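# Getting more out of one plain white table

I love a white table. Ours came from the clearance corner at Drurnorow, it is 80 cm deep, and it has been a sewing table, a potting bench, a place to mend lamps and (for one very long winter) the only desk in the house. People ask how I keep it usable when it does so many jobs, so I've finally written down the things that work for us. Most of them cost nothing!

## Stand up to it

If your job involves reaching for the far side, stand. I used to sit for everything and wonder why my shoulders were up round my ears by teatime. Try this with your own table: stand close, put both arms out in front of you and see where your hands land comfortably. Everything you use constantly should live inside that patch, and everything else can go further out or off the table altogether. My friend Paula Bucur marked hers out with masking tape while she was working on a huge jigsaw, and she has left the tape there ever since.

Wear shoes if the floor is hard. I resisted this for years because I like being in socks, but an afternoon of cutting out curtain linings on tiles changed my mind completely.

## Give small things a dark background

Screws, beads, needles, the tiny spring out of a biro - pale things vanish on a white top and shiny ones are nearly as bad. A square black pad sorts that out beautifully. Get one with a slightly raised border if you can, so that anything round stops at the edge and doesn't carry on to the skirting board. And don't feel you have to line it up with the table! I turn mine at an angle to the table edges, and it sits much more naturally under my hand that way.
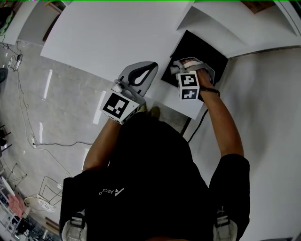
Mine goes on the right because I'm right-handed and I like to pick up with that hand and steady things with the other. Umut Kozan, who taught me to solder, has his on the left and says it took him a week to get used to it, but now he can keep hold of the iron while he fishes for parts. Swap it over for a day and see. You might be surprised which side you prefer.

A few other pad notes:

- Tip it out over a bowl before you wipe it. I lost an earring back that way.
- Matt is better than glossy under a lamp. Glossy ones throw the light straight back at you.
- If it slides, a square of damp kitchen cloth underneath holds it.
- Dust shows up horribly on black. A lint roller is quicker than a duster.

## Let each hand have its own job

This was the tip that made the most difference to me and it sounds so obvious. When I'm sorting, I use both hands at once, a tool in each if the pieces are fiddly, and I try not to pass things from one to the other. Tongs are brilliant for dried pasta, buttons and wooden beads. Aslı Coşkun and I went through her grandmother's button tin like this, all 47 of the good ones picked out before the kettle had boiled, and we had such a nice time that we did the ribbon drawer as well.

Tie back sleeves, or go for short ones. Long cuffs sweep things off tables and you never hear them land.

## Keeping the top white

Warm water and a drop of washing-up liquid, every time you finish, and then dry it with a proper cloth. That's nearly my whole method. For the rest:

**Pen marks.** Bicarbonate of soda mixed to a paste, rubbed gently with a fingertip. Test it somewhere out of sight first.

**Glue.** Leave it until it's hard, then ease it up with an old plastic card. I've ruined a patch by attacking it too early.

**Tea rings.** Lemon juice, 2 minutes, rinse. Then buy a coaster.

**Yellowing.** I haven't cracked this one. Ilaria Colombo moved her table away from the window and thinks it has slowed down, and I'd love to hear from anyone who has managed to bring the white back.

## At the end of the day

I set the oven timer for 3 minutes and put away whatever I can before it goes off. Tools first, then bits, then the wipe. If a job is half finished it stays on the pad, and the whole pad goes up on the shelf until morning with a tea towel over it, safe from the cat.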